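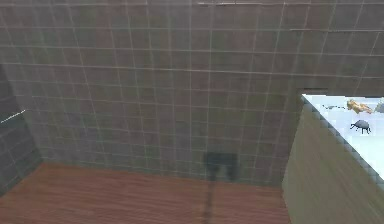
Flullileo Room Simulator User Guide
Section 7: Loading a room and placing objects

Applies to the Parkthorpe room pack. Last updated September 16, 2022.

Use this section to load a room, put small objects on the work surface and run a first pick test. You need a finished install (Section 2) and a robot profile. The Han arm profile comes with the base product. The Gindix gripper profile is a separate download.

Loading the room

1. Open Flullileo and choose File, then New Session.
2. Select the Parkthorpe pack. The list shows 13 rooms.
3. Pick a room with tiled walls and a wood floor. The high contrast between the floor and a white counter top makes it easier to check your camera settings.
4. Click Load and wait for the status bar to read Ready.

Note: The first load of a room takes longer than later ones. Do not close the window while the status bar reads Building.

Placing objects

5. Open the Objects panel and choose the Small Toys set.
6. Drag each toy onto the counter top. Release the mouse button when the outline turns green.
7. Leave at least 40 mm between objects. If two outlines touch, both turn red and the session will not start.
8. Click Settle. The objects drop onto the surface and come to rest. Some may end up on their side. You can leave them that way or use Reset Pose.

Caution: Objects placed close to the wall can be out of reach for some robot profiles. Run Reach Check before you save the layout.

Checking the view

9. Switch to Camera View.
10. Look at the counter top. If the small objects are hard to make out against a very bright surface, lower Exposure one step at a time.
11. Look along the edge of the counter. A stepped or jagged edge means Edge Smoothing is off or set to Low. Set it to High for final recordings. Low is fine for testing.
12. Turn Shadows on or off as needed. Shadows are soft-edged at the default setting and can fall across both wall and floor.

Note: Wall tiles may look slightly blurred at the Standard texture size. The Large texture size needs more graphics memory and was added in the March release.

Saving

13. Choose File, then Save Layout. Camera settings are stored with the layout. Robot profiles are not, and must be selected again each time the layout is opened.

Next: Section 8, Running a pick test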